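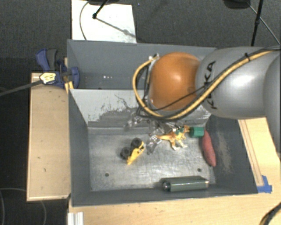 Giving up the second car

Search this blog Search

April 2026

We sold the Skuva in February. It had done 139 miles since the autumn, most of them to the tip and back, and the insurance was due again. The man from Ledesma Motors offered us a bit over 2000 pounds and took it away the same afternoon.

The first week was awkward. We both wanted the other car on the Tuesday, so I took the bus, which goes the long way through Atance and stops for ages outside the school. After that we put a calendar on the fridge. Whoever writes their name down first gets the keys.

I've walked to the shops more and bought less, mainly as I have to carry it home. The big shop is still done by car. I did order a trolley bag, but the wheels squeak and I've gone back to a rucksack.

The drive looks bigger. I'm thinking of putting three large pots where the car used to stand, with beans in them if the frost holds off.

3 comments
Share this post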